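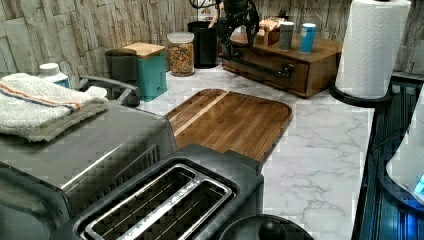 Perla Cuautle

Section 2. First readings with the Povo 206 plug-in meter

The box says the meter will "reveal hidden savings." It will reveal a number. Whether there are savings behind it depends on what you plug in and whether you were going to use the thing anyway. Set it up properly, take a few readings, and then decide.

Before you start

The meter measures one outlet at a time. It knows nothing about your stove, your water heater or anything else wired straight into the wall, and those are often a bigger part of the bill than whatever sits on the counter. The leaflet leaves this out.

Caution: Do not use the meter outdoors, near the sink, or on a power strip feeding more than one heating appliance. Check the maximum load printed on the back of your own meter against the rating plate on the appliance. If the plate can't be read, skip that appliance.

Setting the meter

1. Plug the empty meter into a grounded wall outlet. The screen should wake up in a few seconds. If it stays blank, try another outlet before you blame the meter.
2. Hold MODE until the price field blinks.
3. Enter your price per kilowatt-hour from your latest bill. Use the full price with delivery charges in it. The meter arrives with a factory price that I have never seen match a real bill.
4. Press SET to save. Unplug the meter, plug it back in and see if the price is still there. On my first one it wasn't, and I had a week of cost readings that meant nothing.
5. Press and hold RESET to clear the running total.

Note: The smiley face in the corner of the screen is meant to show "efficient use." I can't find out what it is based on and suggest you ignore it.
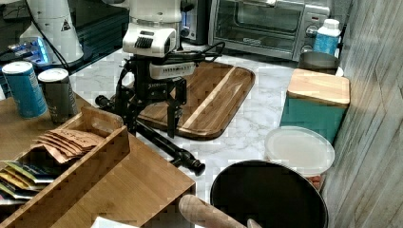
Standby draw is the power an appliance takes while it is switched on at the wall and doing nothing useful. It gets a lot of attention, mostly from people selling meters and smart plugs. A light is a poor guide to it. The blue glow from the dark device over at the far left, behind the cutting board, is easy to spot, but brightness won't tell you what a device draws, and some gadgets with no light at all take more than ones that shine all night. Measure it, or leave it alone.

To read standby draw:

1. Switch the appliance off at its own button and leave it plugged into the meter.
2. Wait for the reading to settle. Many devices finish some small job after you turn them off.
3. Read WATTS. If it shows zero, take that to mean "too low for this meter." The Povo is weak at the bottom of its range, and the manufacturer's accuracy claim is for larger loads.
4. Switch to TOTAL and leave it running overnight if you want a figure you can trust a little more.

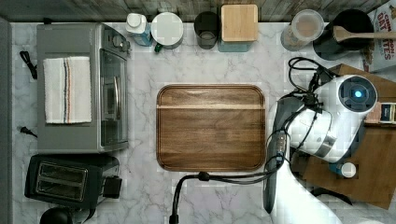

Heating appliances are where the meter earns its price, if it does anywhere. They draw hard for a short time, then cycle on and off, so a single glance at the screen can mislead you by a lot. Clear the appliance before testing it: a towel folded across the top of the toaster oven comes off first, and a coiled cord is pulled out straight so it can't sit bunched up under load. Then run it the way you normally would, with food inside.

1. Plug the appliance into the meter and reset the total.
2. Cook one ordinary meal or one round of toast.
3. Write down TOTAL when it finishes. Peak watts can go in the margin. My toaster peaked at 711 watts, a figure I have never once needed.
4. Multiply by how often you really use it. Natalia Cuautle, who shares my bill, had us down for toast every morning. It was more like twice a week.

Caution: If the meter or its plug feels hot, stop and unplug the appliance. Warm is common with heating loads. Hot means a poor contact or too much load.

Do not bother with the Mikonmont phone app. It asks for your location and then guesses your price, badly. Paper works.
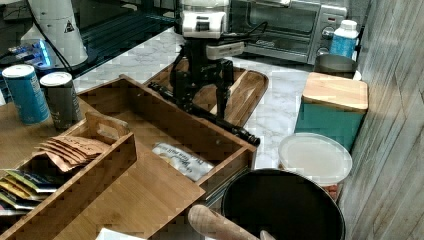

How long should I leave the meter on a refrigerator?

Leave it for two full days at least, with the door being opened as usual. The compressor comes and goes, and defrost cycles can throw off a shorter reading. Divide the total by the number of days and compare that with the figure on the yellow label, keeping in mind that the label comes from a test that didn't involve your kitchen in May.

Clearing the meter when you are done

Hold RESET and SET together until the screen goes blank. Your price entry goes too, so write it on a strip of tape on the back. Store the meter somewhere dry.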